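Odetti Schneideunterlage A2, selbstheilend: Erfahrungen nach einem Winter

Ich nähe kleine Taschen und binde Hefte, beides zu Hause am Esstisch. Deutsch ist nicht meine Muttersprache, ich bitte also um Nachsicht, wenn ein Fachwort nicht ganz stimmt. Die Matte von Odetti habe ich im Herbst bestellt und bis in den April fast jeden Abend benutzt, meistens zwischen acht und zehn Uhr. Vorher besaß ich eine Unterlage von Sedesley, die sich nach einem Sommer am Fenster so stark gewölbt hat, dass kein Lineal mehr darauf liegen blieb.

Geliefert wurde die Odetti flach, zwischen zwei Kartons. Das ist wichtig, denn gerollte Matten behalten die Krümmung sehr lange. Der Geruch war am ersten Tag kräftig, nach Gummi und ein wenig nach Farbe. Ich habe sie eine Nacht auf dem Balkon stehen lassen, danach war er nur noch zu merken, wenn man die Nase direkt darüber hielt.

Eine Seite ist dunkelgrün mit Zentimeterraster, die andere grau mit Zoll. Ich habe das Raster mit einem Stahllineal nachgemessen und auf der langen Seite einen halben Millimeter Abweichung gefunden. Für Stoff spielt das keine Rolle. Bei Buchdeckeln messe ich trotzdem immer am Werkstück und benutze die Linien nur zum Ausrichten. Die Ziffern am Rand sind gut lesbar, allerdings wird die Null an der linken unteren Ecke schon blass, weil ich dort immer ansetze.

Beim Schneiden mit dem Rollschneider gefällt mir die Matte sehr. Die Klinge sinkt leicht ein und läuft ruhig, auch durch vier Lagen Baumwolle. Mit dem Cutter muss man etwas vorsichtiger sein. Flache Schnitte schließen sich über Nacht, tiefe bleiben als feine Linie sichtbar, und wenn man schräg ansetzt, hebt sich ein kleiner Span heraus, der nicht mehr zuwächst. Mir ist das bei Graupappe zweimal passiert.

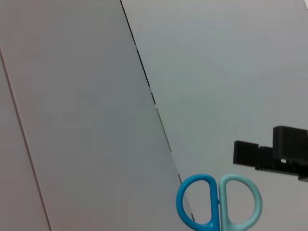 Lohnt sich so eine Matte auch, wenn man nur gelegentlich bastelt?

Für gelegentliches Basteln reicht das Format A4 oder A3, und das kostet deutlich weniger. Die große Unterlage rechnet sich erst, wenn man regelmäßig lange Bahnen schneidet oder den Tisch dauerhaft schützen will.

Im Onlineladen von Bustwood, wo ich gekauft habe, stehen 1.257 Bewertungen unter dem Artikel. Ich habe natürlich nicht alle gelesen. Viele loben die Größe, und in den schlechten geht es oft um Wellen nach dem Transport. Der Hersteller verspricht auf der Verpackung mehr als 3.000 Schnitte ohne sichtbare Spuren. Ich kann das weder bestätigen noch widerlegen, aber auf meiner Lieblingsstelle in der Mitte sind Spuren da, und man fühlt sie auch mit dem Fingernagel.

Zum Vergleich durfte ich bei einem Buchbindekurs auf einer Matte von Ó Gríofa arbeiten. Sie ist dicker und liegt schwerer auf dem Tisch. Mit dem Cutter war sie mir lieber, beim Rollschneider habe ich keinen Unterschied gespürt. Für meinen Esstisch wäre sie mir zu schwer, ich muss die Unterlage ja jeden Abend wieder wegräumen.

Zur Pflege: lauwarmes Wasser, ein Tropfen Spülmittel, eine weiche Bürste. Fusseln setzen sich gern in die Schnittlinien, die bekomme ich mit einem Radiergummi heraus. Heißes Bügeleisen auf keinen Fall darauf stellen, auch keine Teekanne. Ich lagere die Matte liegend unter dem Sofa.

Was mich stört, sind die Ecken. Sie sind kaum abgerundet und haben sich nach einigen Wochen leicht nach oben gebogen, sodass ich mit dem Ärmel daran hängen bleibe. Auch eine Öse zum Aufhängen fehlt.

Ich gebe vier von fünf Sternen. Die graue Seite habe ich bisher kaum benutzt, sie kommt an die Reihe, wenn die grüne zu rau wird.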